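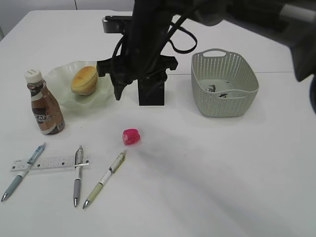 What fails first on a small pick-and-place cell? The cable at the moving end, long before the motors or the gearing.

I have looked after the Derent arm at Pirkeritz for long enough to have an opinion on this, and it is that we spend our maintenance time in the wrong place. The schedule we inherited has us checking joint backlash every month and says one line about cables: "inspect as needed". Our log for the cell has 342 stoppages in it. I went through them all in June, and 106 were put down to a cable or a connector. Joint wear accounted for 2.

Most of the cable faults are dull. A loop is left too long and catches on something, or it is tied too short and pulls on the plug each time the wrist turns. The controller reports a lost gripper, someone restarts it, it comes back, and the log says "cleared". Three weeks later it stops for good in the middle of a shift and everyone is surprised.

Édgar Flores, who taught me most of what I know about this machine, used to run the arm through its full reach at slow speed with one hand near the stop button, watching only the cable. He did it after every tool change. It takes four minutes. I think it should be written into the schedule in place of the monthly backlash check, which could go to twice a year without anybody noticing.

The second thing I would change is how we look at the gripper. We open it and close it and call it good. The finger pads deserve a proper look, and so does the wiring down between the fingers, where a thin wire can rub for months out of sight. The wrist camera is useful for this. Point it at something plain and pale and you get a clear outline of both fingers, and specks show up that you would never see against a cluttered bench. Whether they are on the lens or on the wall is a separate question — wipe the lens and look again. 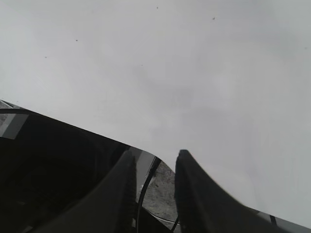 *Wrist camera view, with both fingers and the cable between them.*

The argument against all this is that cables are cheap and you can simply replace them. Pacheco's team next door does that, on a fixed count of 2,868 cycles. I don't like it. A new cable routed badly fails as fast as the old one did, and swapping it early hides the reason. They also have more connector faults than we do, which I put down to plugs being pulled in and out so often.

I have sent the revised sheet to Rosari, who look after the service contract. They want to keep the backlash check monthly. For now we are doing both, and the slow run comes first.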